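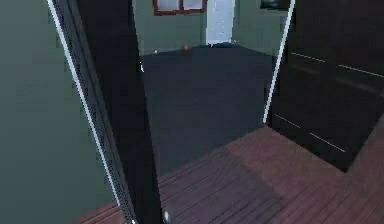

Print this message | E-mail this message

Subject: Re: What to ask for in the spring round (simulation vs. more hardware)
From: Minttu Kuusisto
To: the home robots list

Hi all, and thanks Danuta for getting this going before the spreadsheet landed on us. I've quoted your message in bits and put my answers underneath.

Danuta Sadowski wrote:

> The equipment round closes at the end of March and we have
> 3,135 euros left in the line, plus whatever Hanne can carry
> over. I can see three things people want: a second Cloltar
> base for the lab, a proper graphics workstation for the
> simulated flats, or a year of Amano seats. We can't have all
> of them. Can everyone say which and why?

I'm going to be boring and say the workstation. I know, I know, I was the one shouting for a second base last autumn! But I've spent most of the past month in the simulated flats and I've changed my mind. The real robot sits on its charger far more than any of us would like to admit, and what we're short of is runs. With the old desktop I start a batch of find-the-object episodes before I go home and it's still chewing when I come in at nine. If one of them has gone wrong in an interesting way I can't look at it until the rest are finished, and by then I've forgotten what I wanted to look at.

> My worry about the workstation is that we'd be buying speed
> for pictures that aren't very good. Anneli says the renders
> look soft. Is it worth spending most of the pot on that?

Fair question. They are soft, all over the picture, and the edges go a bit blocky. A better card would let us turn the resolution up, but I'd spend the extra power on more episodes first. For what we're doing at the moment (go through a doorway, look about, find the thing, go to it) the layout matters more to me than pretty floorboards. Doorways are still the bit I'd most like more practice on, because one flat has its doors and furniture set up so differently from the next.

The kitchen is the other one I keep going back to. It's long and narrow with the table down one side, and any large object close to the robot takes away a big piece of the view: 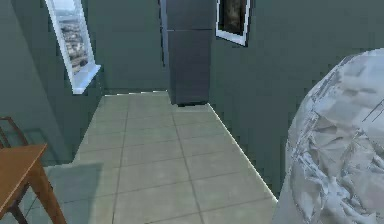 Simulated kitchen, tiled floor, fridge at the far end.

You can still see the fridge and a fair stretch of floor from there, but most of the right-hand side is anyone's guess. I'd like to run that sort of view a great many times, with things moved about, before I let a real base loose in Aino's test kitchen. My plan would be 1,000 episodes per flat across 9 flats. The old machine can't do that in any time I'm willing to wait.

> If we go for the base, who looks after it? The first one
> already eats a lot of Aino's time.

This is what tipped it for me, to be fair. Aino Keskinen has been keeping a note of hours on the Cloltar since we got it: 168 so far, and that's just charging faults, wheels, updates and phone calls. None of it is in the budget anywhere. If we buy a second one we should put some paid hours next to it, and there goes the money. Aino, shout if I've misread your list, I was reading it on the bus.

A few practical things on the workstation, before anybody gets carried away and orders one:

- Ask Sunska for a quote with the bigger power supply already fitted. Last time we upgraded a card we ended up buying the supply separately and waiting ages for it.
- Get the disk sized properly. Saved views pile up very quickly if you keep every step, and I do keep every step, sorry.
- It can't live in the small office. Hanne and I both work in there and the present one is loud enough. Could it go in the server cupboard, and who do I ask about the socket?
- Delivery and VAT need to be in the figure. I got told off for that before.

> And the Amano seats?

I'd leave those for now. The trial was nice, the scene editor is lovely to use, and moving furniture around in it takes seconds where it takes me half an afternoon in a text file. But it's a yearly cost and we'd have to find it again every spring. Our own tools are ugly but paid for. Could we ask for one seat instead of a set, shared between whoever is building flats that month? I don't know if their terms allow sharing. Anneli Salminen spoke to them during the trial, so perhaps she remembers.

The other name that came up at lunch was Anulell, for renting a base by the week. I quite like this as a middle road. We do the heavy lifting in simulation, then rent a second robot for two or three weeks when we've something worth testing on two at once. I haven't asked them for a price yet. Does anyone have a contact, or shall I just ring the front desk?

So my order would be the workstation now, one rental slot pencilled in for the autumn if Hanne's carry-over comes good, and the editor seat only if there's something left in the bottom of the tin. I'm not going to sulk if it goes the other way — well, maybe for an afternoon.

Hanne, two things for you. Does a rental count as equipment or as running costs? And if the quote comes in a bit above the line, can we top it up from travel, or is that pot locked?

Danuta, when do you need the final version? I can write the half page of justification if somebody else does the table, as me and that spreadsheet don't get on.

Minttu

PS The old desktop could go to the students once the new one is in. It's fine for small batches and they've been asking.

Print this message | E-mail this message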